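Grovham Tenants' Paper is looking for people who don't believe what it says on the label

We need readers for a long, slow, mostly dull job. Over the coming year we want to check the claims printed on household cleaning products against what happens in ordinary homes. "Kills odors for days." "Twice the loads." "Gentle on everything." I have been editing the home pages of this paper for long enough to doubt all three, and I would like to either be proved wrong or have something solid to print.

**What we have so far**

A survey. It went out in November and 2,708 households sent it back, which sounds impressive until you read the answers. Most people told us they were satisfied with whatever they buy. Most people also told us they had never tried anything else. I don't think you can learn much from that, and I said so when the results came in. A survey tells you what people are used to.

So we are trying something smaller and fussier.

**Who we want**

We have places for 25 households in Grovham or Tulden. You should:

- do your own laundry and dishes at home, or live with the person who does
- be able to keep a written log for 4 months without making up the entries the night before they're due
- have no job, shares or side business in cleaning products (a cousin at the factory is fine, but tell us)
- be willing to use a product you suspect is no good, and to write down the result even if it works

Families, people living alone and shared apartments are all welcome. Pets are fine. If you already have a strong opinion about vinegar, please apply anyway, but be ready to have it tested along with everything else.

**What you'd do**

Products arrive in plain bottles with a number on them. You use each one as the sheet tells you, on your own things, and fill in one page a week. The questions are narrow on purpose. We ask how much you poured, what you washed, and whether you had to wash it again. We don't ask how it made you feel, and we won't print it if you tell us.

Toys and washcloths get a page of their own, as they are what readers write to us about most. 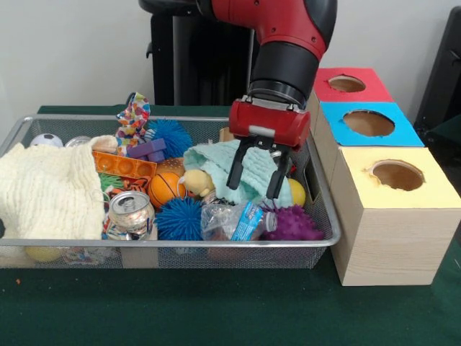
Some of the bottles will contain plain water and a little scent. You won't be told which ones. I know this annoys people. It annoyed the last group too, and two of them quit over it, but I can't see another way to find out how much of "fresh" comes from the smell.

**What you'd get**

$800, paid in two halves, the second when we have your last page. You keep whatever is left in the bottles. We can't offer free products after that, and no manufacturer is paying for any of this. Nanance, the small lab that fills and numbers the bottles, bills us by the hour like anyone else.

**How to apply**

Write half a page to Ulises Giraldo, Home Pages, at the Ertürk Building front desk, or leave it in the box by the stairs. Tell us who lives with you, what you wash in a normal week, and one product claim you have never believed. Letters that tell us how passionate you are about cleaning will be read last.

Applications close January 10, 2019. We will phone everyone on the short list, and if you haven't heard from us two weeks after the closing date, you didn't get a place this time.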